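Looking After a Wood Table

A wood table takes more abuse than any other piece of furniture in the house. It gets hot plates, homework, spilled drinks, elbows and the occasional screwdriver. Most of the damage people bring up with us is in the finish, the thin layer on top of the wood, and a good part of it can be put right at home in an afternoon.

Find out what finish you have

Before you try anything, work out what is on the table. Pick a spot underneath or on the inside of a leg and put a drop of water on it. If the water beads up and sits there, you have a film finish such as varnish or lacquer. If it soaks in and darkens the wood within a few minutes, the table is oiled, waxed or bare.

To tell shellac from the others, touch the same hidden spot with a cotton swab dipped in rubbing alcohol. Shellac goes sticky. Varnish will not change. Older tables are often shellac, and they need gentler handling than anything made recently.

Everyday cleaning

Wipe with a soft cloth wrung out until it is barely damp, then go over the table again with a dry one. Work along the grain. A drop of dish soap in a bowl of warm water will deal with grease. Skip the all-purpose sprays and anything with ammonia or bleach in it.

Silicone polishes give a quick shine but leave a film that makes later repairs harder, because new finish won't stick to it. If a table has been sprayed for years, wipe it down with mineral spirits on a rag, with the windows open, and let it dry overnight. Spread used rags flat outdoors to dry before you throw them out. This matters even more with oil finishes. A rag soaked in linseed oil and balled up in a trash can is able to heat up and catch fire without any help.

White rings

A white ring is moisture held in the finish. Cold drinks are the usual cause, since a bottle out of the refrigerator will sweat down its sides and leave a circle of water at the base. Wipe up the water right away and you will seldom see a mark. Leave it through dinner and you might.

Start with the mildest method. Let the spot dry for 48 hours and see if it fades. Fresh rings often do. If it is still there, lay a clean cotton dish towel over it, folded once, and press with a warm iron on the lowest setting, no steam. Lift after five seconds and look. Repeat a few times at most. Take the water out of the iron first.

If heat doesn't work, put a dab of plain petroleum jelly on the ring, leave it overnight and wipe it off in the morning. Mayonnaise gets recommended for the same job and does the same thing, with more smell.
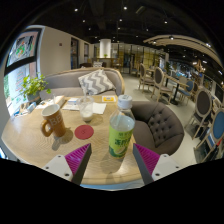

Rosário Bragança wrote in to say the iron made hers worse. She had a shellac top and the towel left a weave pattern in the finish, which took two coats to fix. She now uses a hair dryer on low, held a hand's width away and kept moving, and stops as soon as the white begins to clear. It takes longer, she says, but she can see what she is doing.

We would go along with that for any old table, or any table where the alcohol test came up sticky. The iron is best kept for modern varnish.

Dark rings

A dark ring is a different problem. The water has gone through the finish and into the wood, and no amount of heat or jelly will shift it. On oak the stain is often black, from iron reacting with the tannin.

The fix is oxalic acid, sold as wood bleach, and the finish has to come off first. Wear gloves and eye protection and follow the package. Treat the whole top, or you will trade a dark ring for a pale one. Rinse well and let the wood dry for a couple of days before you refinish. On a veneered table go carefully with the water, as the edges can lift.

Scratches

Light scratches in an oiled table can be rubbed out with 0000 steel wool and a little of the same oil, always with the grain. On a varnished top, try paste wax first. It fills fine scratches and makes them hard to see.

For deeper ones, use a wax filler stick a shade darker than you think you need. Press it in, level it with the edge of an old plastic card and buff. A filled scratch that is slightly too dark looks like grain - one that is too light always catches the eye.

Dents

Where the fibers are crushed but not cut, steam will often bring them back. This works on bare or oiled wood. Wet the dent, cover it with a damp cloth and touch the tip of a hot iron to the cloth for a few seconds. Let it dry fully, sand lightly with 220 grit and oil again.

How often to oil

A kitchen table in daily use wants oil twice a year. We do ours in October, before the heating goes on, and again in spring. Put on a thin coat, wait 18 minutes or whatever the can says, and wipe off everything that hasn't soaked in. Oil left standing on the surface turns gummy, and then it has to be scrubbed off with more oil and a white pad.

Elli Karppinen asked whether cooking oil will do. It won't. Olive and sunflower oil never harden, and in time they go rancid. Use tung oil, boiled linseed oil or a hardwax oil meant for furniture.

Coasters

Cork or felt on the underside is fine. Avoid bare stone and unglazed clay, which scratch, and rubber, which can soften lacquer if it sits in one spot for months. The same goes for the little rubber feet on lamps and radios. Stick felt pads over them and change the pads when they get gritty.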